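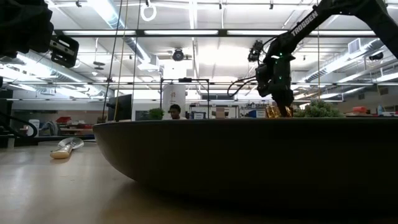 posted by crumbtray57 - May 4, 2016 - 308 views

Switching from a Dutch oven to a plain stone for sourdough, need opinions

Ok so my old cast iron pot finally cracked and I don't want to spend $400 on a fancy replacement. I've been looking at the Hiltov baking stone. Anybody here use one for big country loaves? My oven is a cheap Luritz and it leaks steam like crazy, so I'm worried I'll get those pale, flat loaves I used to get before the pot. I bake twice a week, mostly 70% bread flour with a little rye.

ryeguy_ohio wrote:
Stone is fine. I've had mine six years. Throw a cup of boiling water in a pan on the bottom rack and shut the door fast. You'll get plenty of color.

mamabakes2 wrote:
I'm going to disagree with ryeguy - in a leaky oven that water is gone in two minutes. I tried it all last August (yes, I bake in August, my husband thinks I'm nuts) and every loaf came out dull. An upside-down roasting pan over the dough did way more for me!

ryeguy_ohio wrote:
Were you preheating long enough though? A lot of people give it 20 minutes and call it good. A thick stone wants a full hour.

mamabakes2 wrote:
Full hour, every time. It's the steam, I'm telling you.

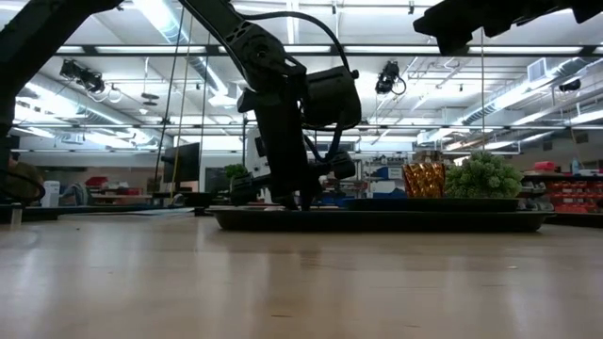 slowproof wrote:
Jumping in with a question of my own. How long do you leave the cover on before you let the crust brown?

mamabakes2 wrote:
Twenty minutes covered, then another twenty-five or so without it. For a 600 gram loaf I take five minutes off the second part.

crumbtray57 wrote:
Thanks you guys. I have a roasting pan from my aunt that never gets used, so I'll try that first and keep the stone on the list. Does the dough need more flour on the bottom if it's going straight on the stone?

ryeguy_ohio wrote:
Parchment. Pull it out halfway. And I still say try the boiling water once before you rule it out.

slowproof wrote:
Semolina for me, parchment always wrinkles the bottom of mine.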